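December, bench notes, sorting table - Ornen room

Re-covered the tabletop this morning. The old paper had torn along two of the tape lines and was lifting at the corners. New brown kraft from the Plamamberg roll, cut to 106 cm and trimmed by hand. Grid redone in the dark blue tape, lengthwise strips first, then crosswise. Umesh wants the crosswise strips first next time so the long ones hold the ends down. No objection.

Tape adheres well to the kraft but takes the surface fibers with it if lifted. Do not reposition. If a strip goes down crooked, cover it with a second one or cut a new sheet.

Containers in use: mint green bowl, clear plastic bin, salmon pink bin. The bowl is shallow and anything round dropped in from height tends to ride up the side. The clear bin is easier to check from across the room. The pink one is deeper and stays at the far end.

Purple cloth: keep it on the table, crumpled, unfolded between sorts. Neema Muriithi had been folding it out of habit and the log for sort 105 shows it flat, so that entry is not comparable with the others. Noted in the margin there.

To do:
Order 3 more rolls of blue tape (Sung, same width)
Ask Bindorik about a heavier kraft
Wipe bins before sort 106
Copy the cell numbering onto the wall sheet - Umesh has the draft

Small yellow piece goes with the bowl for now. 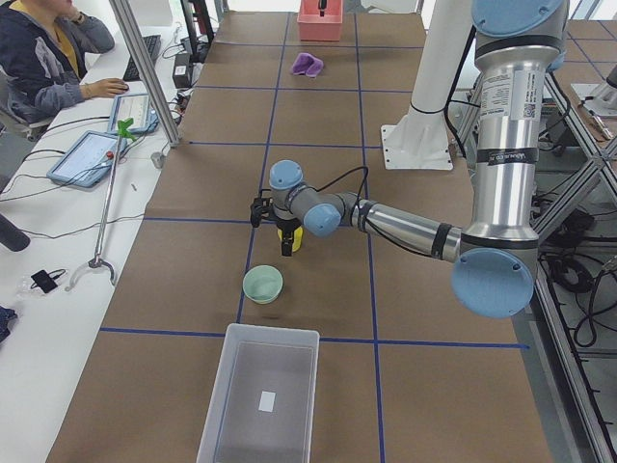
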